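ロボットは片付けを手伝ってくれるのか? Drorport見学会に行ってきました

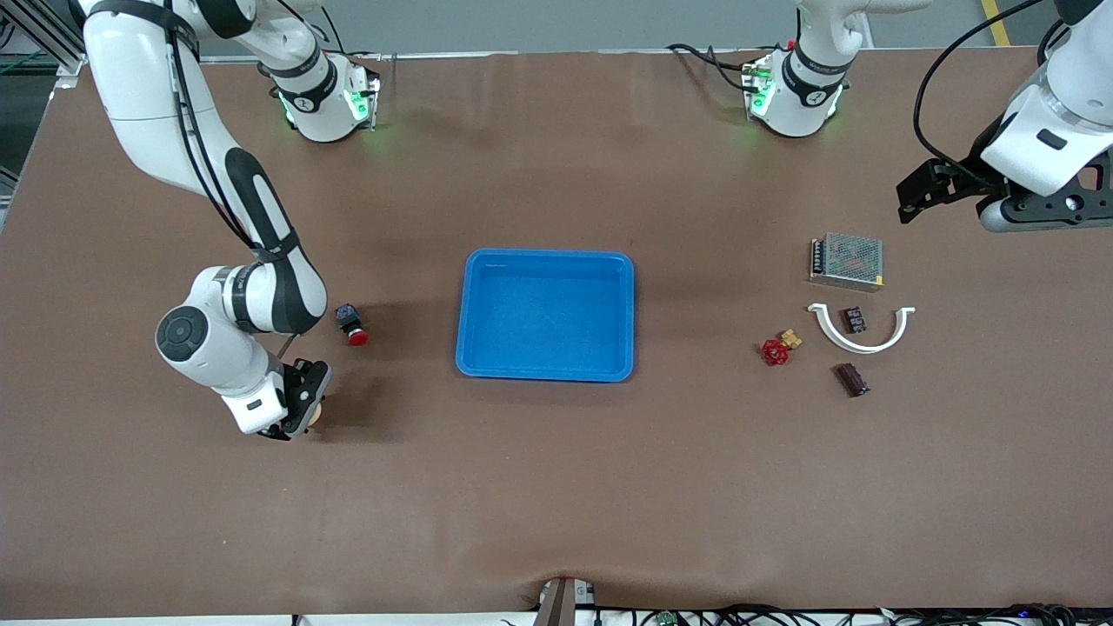

Kadeck 生産技術部 改善サークル

部内のみなさん、おつかれさまです。前から「行きたい行きたい」と騒いでいたDrorportの見学会、1月の回にようやく当選しまして(3回目の応募です!)、2023/01/21に行ってきました。忘れないうちに書いておきます。長いです。お昼休みにでもどうぞ。

まず場所なんですが、遠いです。最寄り駅からバスで10分と案内にあったので油断していたら、そのバスがなかなか来ない。冬の海沿いで待つバスは寒いです。次に行く人はカイロ必須、あと駅の売店で飲み物を買っておくこと。会場の自販機は現金しか使えませんでした。

受付で244番の名札をもらって、最初の部屋で概要説明。Drorportはもともと倉庫だった建物を改装した共同の実験棟で、いくつかの会社が区画を借りて自動化の試作をしています。うちと関係がありそうなのは、組立のTreltiaと、搬送のSalamehの2社。今回のお題は「機械は家事や現場の雑用をもうできるのか」で、タイトルからしてうちのサークル向けじゃないですか。毎月の改善提案に「棚の片付けを誰かやってほしい」と書いている身としては、前のめりにもなります。

で、いちばん長く居座ったのがTreltiaの区画です。白いアームが2本、大きな作業台の向こう側から茶色いマットの上に伸びていて、真ん中に青いトレイ、右のほうにばらばらの部品。やらせたいのは要するに仕分けと片付けです。うちの現場で言うと、修理から戻ってきた箱をひっくり返して「これは電源、これはリレー、これは何だっけ」とやる、あれです。

置いてある部品の取り合わせがまた絶妙でした。メッシュのカバーに端子台のついた電源、半円形の白いプラスチックのブラケット、赤い星形のバルブハンドル、小さいコネクタ。大きさも形も見事にそろっていません。しかも白いブラケットの内側の丸みに、リレーがすっぽり収まっている。人間なら何も考えずリレーだけつまみますけど、機械の側から考えると、どこまでがブラケットでどこからがリレーなのか、まずそこからですよね。これ、うちの部品箱でもしょっちゅう見る光景なので、変に親近感がわきました。

トレイの左側には赤いキノコ形の押しボタンが横倒しで置いてあって、非常停止っぽい見た目なので最初ぎょっとしました(職業病)。うちで床にああいうのが転がっていたら、まず配線を探します。

見学者にはこの区画の説明シートが配られて、これが面白かった! これまでに練習した動作が2,637回、と書いてあります。多いと思うか少ないと思うか、隣にいた方と意見が割れました。私は少ないと思った派です。新人さんだって部品を覚えるまでに、それくらいは触っているんじゃないでしょうか。ただ新人さんは翌週には箱が変わっても平気なわけで、そこが違うんでしょうね。シートには苦手なものの欄もあり、「重なった部品」「細いケーブル」「光る金属」と並んでいました。うちの現場、その3つでできているんですけど……。

質問の時間には遠慮なく手を挙げました。聞いたのは、指が2本で足りるのか、という話です。2本指のグリッパは丈夫で交換も楽、でも薄いものを平らな面から拾い上げるのは苦しい、という回答。それで下が硬い天板そのままじゃなくマットなのか、とひとりで納得していたのですが、そこは聞きそびれました。Treltiaの方、もしこれを読んでいたら教えてください。

もうひとつ聞いたのが速さ。人の何分の一ですか、と聞いたら「部品によります」とのことでした。ですよね。見ていた感じでは、私が片手でコーヒーを持ちながらやっても勝てます。でも夜中に勝手に進めておいてくれるなら、遅くても別にいいんですよ。朝来たら箱が空になっている、それだけで私は泣いて喜びます。

続いてSalamehの区画。搬送台車が棚の間を走って、箱を降ろして戻ってくるデモです。走るほうはもう本当に安心して見ていられました。通路に人が立てば止まるし、どけば動く。うちの第2倉庫ならすぐにでも入れられそうです。ただし段差が苦手で、あの扉のレール(みんな一度はつまずくやつ)は越えられないと思います。台車を買う前に床を直しましょう。

家事コーナーは、正直いちばん期待して、いちばん首をかしげました。タオルをたたむ機械の動画と、食器を棚に戻す機械の動画。動画だけなんです。タオルのほうは途中で早送りになっていて、元の速さだとどれくらいかかるのか聞いたら、1枚で5分だそうです。うちは4人家族なので、計算するのをやめました。食器のほうは同じ形のお皿しか出てこなくて、子どものプラスチックのコップとか、取っ手の欠けたマグとか、そういうのを見たかったなあ。家の台所って、現場よりよっぽど条件が悪いと思うんですよね。

お昼は館内の食堂で、カレーと豚汁定食の二択。豚汁にしました。具が大きくて当たりです。相席になった方が食品工場の包装ラインの担当で、やっぱり困っているのは「置き場所が決まっていないもの」だと言っていました。決まった場所から取って決まった場所に置くだけなら昔の機械で十分で、その手前の、どさっと出てきたものをならす作業に人手がかかると。業種が違っても悩みは同じでした。名刺をいただいたので、サークルの連絡先フォルダに入れておきます。

さて、お題への私の答えです。運ぶのは、できる。拾って分けるのは、相手を選べばできる。家のことは、まだ待ち。うちで試すなら、修理戻り箱のうち大きめの部品だけ先に抜いてもらう、くらいの頼み方が現実的だと思います。コネクタやネジまで一気に、と欲張らないこと。それと見学中ずっと考えていたんですが、そもそも箱に入れるときに種類別に袋に分けておけば、半分は片付く話なんですよね。次の定例でこれを議題に出すので、反対の人は理由を考えてきてください。

次の見学会は7月だそうです。申込ページが開いたらサークルの掲示板に貼ります。今回もらった資料一式は、休憩室の本棚の下の段に置きました。持ち帰るときは一声かけてください。食堂の割引券も2枚はさんであります(豚汁がおすすめ)。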